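Eltum kitchen table data collection — project meeting minutes

Date: 2023-08-15
Place: Jomora, upstairs meeting room
Present: Ebere Olatunji (chair), Crisanto Dumlao (minutes), two operators from the Peñalver group

1. Last minutes
Accepted with one fix. The storage request went to Trallolora, not to Peñalver.

2. Progress
Crisanto reported 40 teleoperated episodes saved on the toy kitchen table, all from the overhead view. Ebere has reviewed 27 of them and will finish the rest before the next meeting.
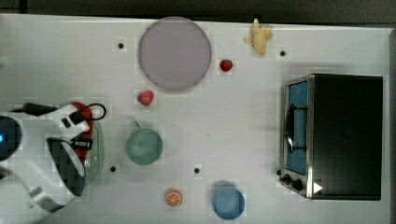 Operators asked how long to wait before the first move. Agreed: start recording, hold still for two seconds, then go. Episodes with a longer wait will be trimmed, not thrown out.

3. Object placement
Ebere wants more variety in the starting layouts. The learner may be picking up on where things sit instead of what they are.

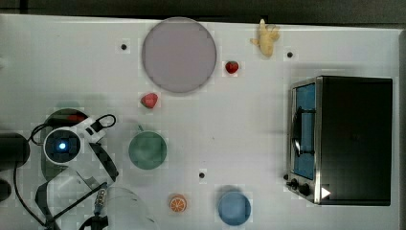

Crisanto is in favor but does not want everything moved at once. He suggested keeping the toaster oven on the right with its door facing left, and changing the small items first. The two strawberries and the orange slice are the easy ones to start with. Agreed for the next batch.

4. Views blocked by the arm
Discussed at some length. When the arm reaches over the middle it hides part of the table from the overhead camera. One operator asked if these episodes should be dropped. Ebere said no — the policy will meet the same problem when it runs. They stay in and get a tag.
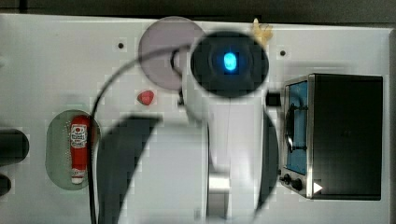
Arm over the center of the table, ketchup bottle on the green plate at left.

5. Task labels
Labels are still uneven. Some say "cup" and some say "mug" for the same item. Crisanto will write a short word list and post it by the operator station. Failed grasps keep the label of the task that was tried, plus a fail mark.
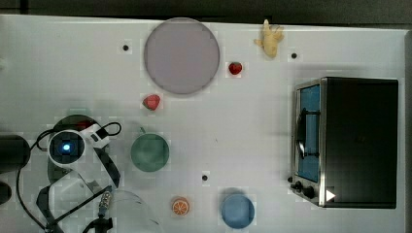 Old labels will be corrected in one pass once the list is settled. No new training run until that is done.

6. Actions
Ebere: finish episode review.
Crisanto: word list, label pass, tag for blocked views.
Operators: 3 new layouts each, with notes.

7. Other business
Trallolora has asked for a progress report in November. Ebere to draft.

Meeting closed.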